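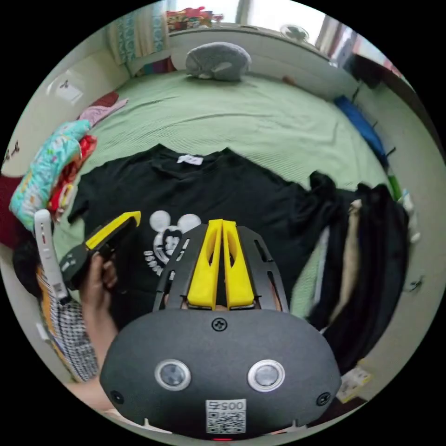
Ticket 119: folding line keeps kicking out dark T-shirts
Site: Druletti laundry and garment care, finishing room
Opened: 04/01/2022
Status: open, waiting on Bikora

Hi all, me again from the folding side! The Lehner folder has started rejecting black tees. It takes one in, thinks for a bit, then drops it in the reject bin with "collar not found". White and grey ones go through lovely. Up to 30 rejects a shift now, and every one of them gets folded by hand by whoever is nearest (usually me).

What I've tried so far:

Cleaned the glass over the sensor. No change.
Restarted the Clernis software, twice, with a proper power off the second time. No change.
Fed the same shirt in with the collar first, then hem first. Collar first is a bit better, but it still threw out 3 in a row after tea break.
Turned off the strip light above the feed table. Worse!

Update, same shift: had a go with printed shirts. A black tee with a big white print on the chest goes in fine if the print is in the middle, but if it's low down or off to one side the machine seems to take the print for the neck and folds the whole thing crooked. Plain black just gets rejected.

Reply from Bikora support: please send the log from station 2 and don't change the contrast setting until we've looked at it.

Me: log sent. I had already nudged the contrast up one notch before I read that, sorry, it's back where it was now.

While I've got you, can someone please look at the targets? They were set in April on the idea that we only load and the machine folds. At the moment I'm loading, folding the rejects and walking the bin back and forth, and the screen shows me as slow because hand-folded shirts don't count. I don't mind the machine at all, my wrists are much better since it came, but I would like those shirts counted somewhere.

For now darks are going on a separate rail and we run them last. Will add to this when Bikora come back about the log.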